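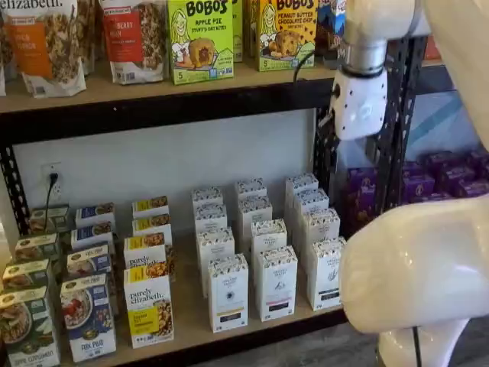

Breakfast and tea shelves, upper and lower.

March, morning

Moisture uptake in boxed cereal, third round. Carrying on from the last entry, where the Rulard liners did better than I thought they would and the plain waxed ones did about what everyone said.

Weighed in at 9:20. Balance zeroed twice, the second time with the draft shield down because the vent was on. Check weight 1000 g read 1000 g both times, so I left the calibration alone. All samples are flakes from one production lot, tipped out and re-bagged by me. Humidity cabinet set at 57 percent and left overnight before anything went in. The dial on the cabinet door still reads high compared with the loose hygrometer. I am using the loose one for everything and writing the dial down only so we can see if it drifts.

Liner types this round:
A - Rulard, heat sealed
B - Rulard, rolled and clipped
C - Ostent, heat sealed
D - Ostent, rolled and clipped
E - waxed paper, rolled and clipped

Starting fill is 335 g per bag. The E bags are a pain to fill because the paper creases at the neck and flakes catch in it. I ended up using the wide funnel and tapping the bag on the bench. Tapping breaks flakes, so if E shows more fines at the end, some of that is me. Should have tapped all of them the same way. Did not think of it until D was already closed.

Clips are the flat kind from the Kwofie order. Two of them would not close flat and went in the trash. Milagros Cuadros asked whether a clip is fair at all, given that at home most people fold the bag over once and shove it back in the box. Good point. She wants a type F, folded once, no clip. I have liner stock for it but no space in the cabinet until the first set comes out, so F goes in the next round. Note to self to keep back enough flakes from this lot, otherwise F can't be compared with anything.

11:45
First pull. Opened each clipped bag for one minute, closed it again, weighed it. Sealed bags weighed only. No change I would trust on A or C. B and D both up a little, E up the most. Numbers are in the sheet, not copying them here because last time I copied them wrong and we spent half a morning on it.

Tried the snap test on E. Still crisp by hand, though my hand is not much of an instrument. The probe on the texture rig is chipped on one side, and I don't want readings from it until it's swapped. Zoltiron say the replacement is on its way. They said that last time as well.

2:30
Second pull. Same order as before. The cabinet door was open longer than I wanted while I hunted for the marker, and the loose hygrometer took a good while to come back to where it was. Marked this on the sheet next to the 2:30 column. If B jumps at this point and then flattens out, look at the door first.

Side question about tea. Milagros put a few tea bags in an open dish on the bottom rack to see how fast they take on water compared with the flakes. Loose tea in a paper bag has a lot of surface and not much in the way, so my guess is fast. It isn't part of the liner work and I have not given it a column. She is keeping her own page. My only worry is smell getting into the flakes if we ever do a taste panel from this set. For now the dish sits as far from E as the rack allows.

4:50
Last pull for today. E is clearly ahead of the rest. D has pulled away from B a bit, which I did not see in round two. Could be the clips. Could be that the Ostent film is stiffer and the roll opens up again behind the clip - it did spring back on me twice while closing.

To do:
- measure roll width on B and D before the next pull, same ruler
- set aside flakes for F
- chase the probe
- move the marker to the hook by the cabinet and leave it there
- ask if the vent can stay off until ten

Cabinet left running, door taped.

2 comments
0 shares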